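Minard wants 646 a month for its arm rental. Arm, gripper, setup call. Kevin Nic Aodha has had one since January and mostly likes it - mostly.

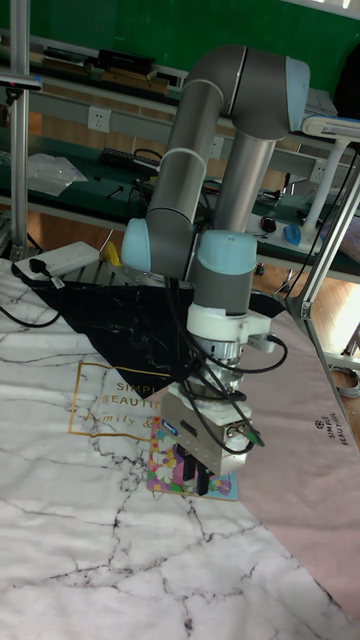
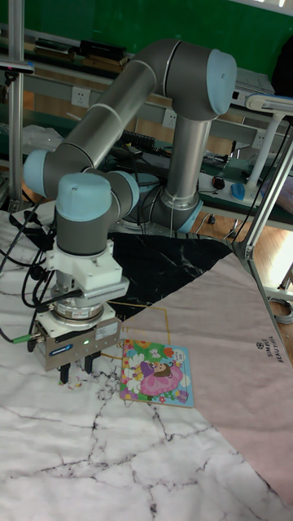
The price covers 400 hours, then the meter starts. Support is Volodymyr Melnychuk on the phone, quick and blunt. Small flat stuff is the real test, and a puzzle piece under two black fingers is about as small as Kevin goes. Teaching a new pick took him an afternoon, the manual is no help ther. Hegarty's kit is 621, no support line. Try Minard for a month first.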